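Gallery: Bathrooms and Washrooms
Gillies Tile & Bath, Grisevbridge

Posted by Aled Mathias, January 4, 2022

Small bathrooms make up most of our work. This page is for people who are choosing tile or glass and want to read how a room was put together before they come in. The notes under each job are short and cover the things customers ask about most: tile size, grout, glass and how long the room was out of use. Prices are on the rates page and are updated every September.

If you are looking for kitchens or entryways, those have their own galleries. Floors without a bathroom attached are listed under Halls and Utility.

A few notes that apply to every job on the page

Wall tile. We keep 191 tiles on the sample boards, and most of them can be ordered in both matte and polished. Marble-effect and travertine-effect tiles are the ones people borrow most. The pattern changes from tile to tile, so borrow two or three of the same kind and stand them next to each other at home. Look at them in daylight and again at night with the bathroom light on.

Grout. For pale tile we suggest a grout one shade darker than the background color. White grout looks sharp for a month or two and then needs regular cleaning – gray or sand is easier to live with. We use Bolum grout on walls and can mix a test strip if you are between two colors.

Glass. Clear glass lets you see the tile behind it and keeps a small room from feeling closed in. It also shows water marks. A squeegee kept inside the shower takes care of most of that. Frosted and ribbed glass can be ordered and usually adds a week.

Waterproofing. All shower walls get a Flovix membrane behind the tile, taken up to the ceiling. We do not skip this on small rooms.

Time. A shower enclosure with full-height wall tile takes two of us nine working days if the plumbing stays where it is. Moving a drain adds to that, and so does an old floor that is out of level. We will tell you after the first visit.

The gallery

Beige marble-effect walls with a glass shower

The owners wanted the walls light and warm and did not want anything with a strong vein. They took home five samples and came back with this one. It has faint streaks in cream and light tan with a little pink in it, so it goes with white towels and with most wood colors. The tile is large, and that cuts down on grout lines. They had thought about a patterned strip at shoulder height and left it out in the end.

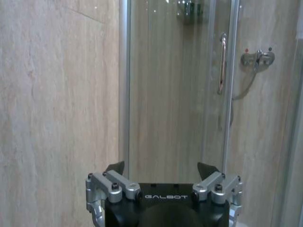 Small bathroom, glass shower enclosure between beige marble-effect tiled walls.

Cleaning is simple on this kind of wall. Warm water and a soft cloth will do for the tile, and a drop of dish soap if there is soap film. Keep vinegar away from the grout.

Samples of this tile are at the front counter in Grisevbridge. You can keep them for 4 days with a small deposit. Ask for the pale beige board.

Next gallery: Halls and Utility
Back to all galleries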